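Old Desktop Questions, Answered by Maite
Last updated 08/08/2018

I'm Maite Peñalver and I run Barroso, a one-woman bench for tired office computers. I take them apart, clean them, swap what needs swapping and put them back to work. The same questions land in my inbox over and over, so I've put my answers on one page (and I can stop typing them with one thumb at the grocery store!).

Is my old tower even worth opening?

Usually, yes. Business desktops were built to be serviced, and the one that sat under your desk for years probably comes apart more easily than the shiny thing you're thinking of buying. I tell people to set a limit before they start. Mine is $77 in parts per machine. Past that I keep it for spares and go find another one.

What tools do I need?

Less than you'd think. A number 2 Phillips screwdriver, a soft brush, something to hold screws, decent light. I keep my screws in a Pakton tray, the kind with little lids, after one sad evening on my knees with a flashlight. An ice cube tray does the same job. Just label the sections, please - drive screws and case screws look like twins until you've forced one into the wrong hole.

How do I get ready?

Shut down, pull the power cord, then hold the power button in for a few seconds. Take off your fuzzy sweater. Touch bare metal on the case before you touch a board, and keep doing it whenever you've wandered off for coffee and come back.

Standing up or lying down?

Lying down, every time. Get the side panel off and lay the tower flat with the open side up, so gravity holds things in place while you work and a dropped screw stays somewhere you can reach it. Any solid table will do.

What do I look at first once it's open?

Before you unplug anything, take a good long look and find the big landmarks: power supply, drives, motherboard, processor socket. 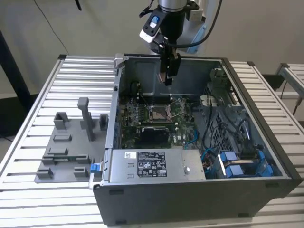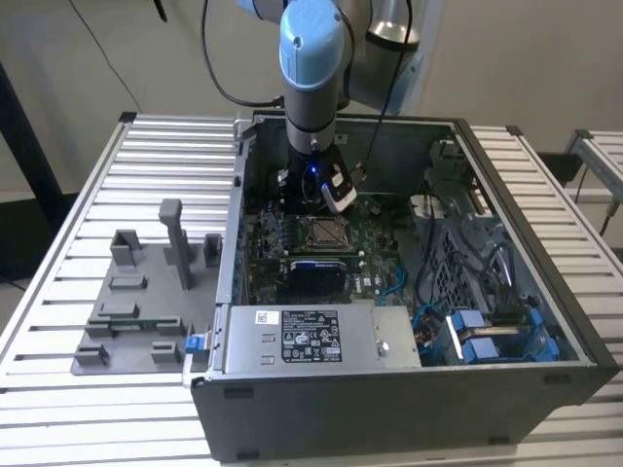 Start with the power supply, which is the big metal box with the spec label on it. Read that label now and write the wattage down, even if you have no plans to replace it, and you'll thank yourself when you're shopping for a graphics card. Next find the drives. On this tower it's easy, with two blue caddies side by side in the lower right, and on a lot of office machines anything in a bright color like that is something you're meant to grab. Look for latches before you go hunting for screws! Then work your way over to the board and see which cables cross in front of the part you want.

Can I tug on the colored tabs?

Gently, and only once you've figured out which way they want to go. Squeeze or slide first, lift second. If it isn't moving, there's a cable or another latch holding it, so put the muscle away and look again.

Is it a problem if the processor socket is empty?

Not for the board, as long as you leave the contacts alone. On lots of Intel-style sockets the tiny pins live in the socket itself, and they bend if you so much as look at them wrong. No fingers, no brush, no canned air right up close. If you still have the plastic cover, put it on. When the new processor goes in, line up the notches, let it drop into place under its own weight, then close the frame and bring the lever down. That lever takes more force than feels polite. If the chip isn't sitting flat, though, stop and open it again.

Which processor will fit?

Match the socket, then check the computer maker's own list for your exact model. Same socket doesn't always mean it'll boot! I bought a chip once for a batch of 13 towers, tested it in one, got a black screen, and was very glad I hadn't ordered the other twelve.

How much thermal paste?

A small pea in the middle. I use Kevix paste since that's what my supplier carries, and I've never noticed a difference between brands in an office machine. Wipe the old stuff off first with rubbing alcohol and a coffee filter.

What about all those cables?

Take a photo with your phone, then put a bit of masking tape on each plug and write where it goes. The thin flat data cables have a little clip on most plugs, so press it before you pull. When you put everything back, keep the bundles clear of the fans. It doesn't have to be pretty (mine never is).

Can I open the power supply to clean it?

No. Leave it closed. It can hold a charge after it's unplugged and there's nothing in there you need. Brush the vents from outside, and if it's noisy or smells burnt, replace the whole unit.

How long does it take?

A dusting and a drive swap takes me 20 minutes. Your first one will eat an afternoon, and that's fine. Put on a record.

It won't turn on now. Did I kill it?

Probably not! Check the small square power plug near the processor first, that's the one everybody forgets. Then reseat the memory - push until both ends click. Then try one stick at a time.

Do you take donations?

I do, through Zinulance, my little giveaway project that gets finished desktops to families before the new term starts in January. Towers yes, with or without a processor. Take your drive out first if you'd like to keep your files at home, and leave the caddy with the tower if you can, they're a pain to find separately.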